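Hand-me-down Friday at our place

Every December I pull the kids' clothes out of the cupboards and work out what still fits, what goes to the cousins and what has had its day.
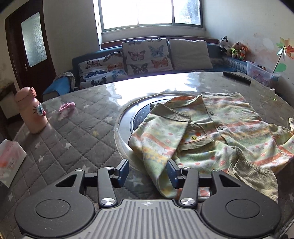

It takes me most of Friday, because I stop and get soppy over everything (my sister Amber reckons she'd do the lot in 60 minutes, and she's welcome to come and try!). I do it all at the dining table. The floor is faster but my knees have opinions now, and the clear cover over the quilted cloth wipes down in a second if somebody's left jam in a pocket.

The stripy shirt is my favourite of the whole pile. Pale green, cream and orange bands with little flowers and mushrooms all through them, and a khaki corduroy collar that makes it look like it belongs to a very small geography teacher. I'd have it in my size tomorrow.

The yellow smiley badge is the bit the kids fight over. Babita's youngest has had her eye on it for 2 years, so the shirt is off to her place next, and I've promised I won't unpick the smiley and keep it for myself. Tempted, though.

I like the buttons too, a sort of muted olive, much nicer than the shiny ones you usually get on kids' stuff. Seema has a jar of spares at her place if one ever goes missing, and she'll find a match for anything, given a cuppa and a bit of time.

Sleeves are where I always come unstuck. My way is to lay the shirt face down, bring both arms in to the middle, then fold the bottom up. Kamlesh rolls everything like he's packing for a hike and gets twice as much in a bag, but then it all needs an iron at the other end.

The turning tray in the middle of the table stays put on sorting day. I did move it once and spent the whole afternoon hunting for somewhere to put it, so now the clothes just go over the top.

Size 7 and up goes in the tub under the stairs until next year. More when I get to the jumpers!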